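Home > Reviews > Living Room > Throws and Blankets

Forarska Quilted Sofa Throw, light gray: a review after one winter

I bought the Forarska throw in October to cover a pinkish-beige sofa with rust-red piping. The sofa is a Nidska and it's seven years old. The fabric has held up, but the top of the back cushions had started to look tired, and a fitted slipcover would have hidden the piping, the one part of that sofa I still like. A throw seemed the cheaper fix.

I paid $78 for the large size. It comes folded in a paper band with a care sheet in four languages. There was a faint warehouse smell that was gone after one wash.

What it looks like

The color is a light gray with no blue in it that I can see, even in the evening. The quilting is a plain diamond pattern. The stitching lines on mine are straight, and I've found one loose thread, near a corner, which I cut off. The diamonds are a good size. The Jollitz throw I had before used a much smaller pattern and picked up crumbs in every pocket. 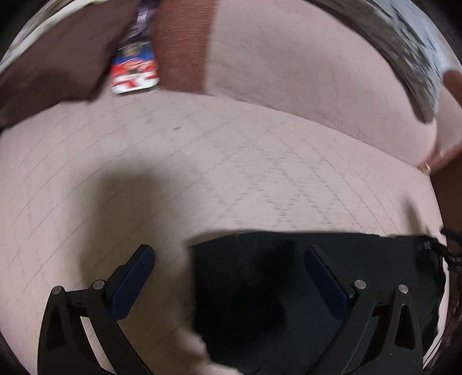

Weight matters more than I expected with a throw. The Forarska is heavy enough that it doesn't blow around when the window is open, and light enough to carry to the washer under one arm. For sitting under, it's fine down to a cool room. In a cold one I'd want something thicker.

Staying in place

I had the most trouble with this. Spread across the whole sofa, the throw creeps forward as people sit down and get up, and by the end of the night a good part of it is on the seat. There's no grip backing. I tried tucking it behind the cushions, and that held for a day at best.

I gave up on full coverage and now hang it over the top of the back, with one end coming down toward the seat in a loose point. It still shifts, but it takes two seconds to pull straight and it covers the worn part. The piping stays visible along the seat cushions, and the gray sits well next to the rust color. If you want the seat protected from pets or kids, buy something with ties.

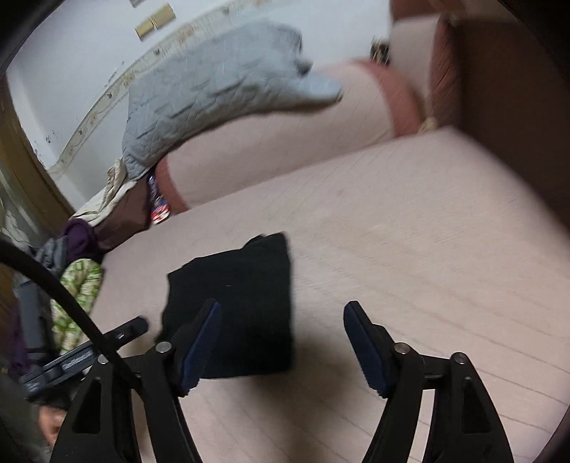 The throw over the back of the sofa, with a folded black cloth on the floor in front.

Washing

The care sheet says cold wash, low spin. I run mine at 800 and it comes out damp but manageable. I went higher once by mistake and the quilting bunched along one side — a shake and a night on the line took most of that out. It takes a long time to dry indoors. Plan on a full day, and turn it over halfway.

After a winter of washing I see no fading. The edges have softened and the filling hasn't moved. Lint is light. I keep a black cloth handy for wiping down the shelves, and gray fluff would show up on it right away. I got a little in the first month and hardly any now.

Compared with the others

The Jollitz is softer to the touch and costs less, but it pilled within a few months on the side that faced the cushions. The Rusu is the nicest of the ones I've handled, with a better edge, and it's priced accordingly. I couldn't justify it for something that spends most of its time hanging over furniture. The Forarska sits between them.

One complaint about the store: the item page lists the gray under number 1107, and the first one they sent was cream. The exchange was free but it took 2 weeks, and I had to print the label myself.

Good: even quilting, washes well, neutral gray, little lint.
Less good: slides on the seat, slow to dry, corners could be better finished.

I'd buy it again for the back of a sofa or the foot of a bed. For a sofa that gets heavy use on the seat, I'd look at a fitted cover first.

Filed under: throws, quilted, sofa care

Contact | Copyright, all rights reserved | Back to top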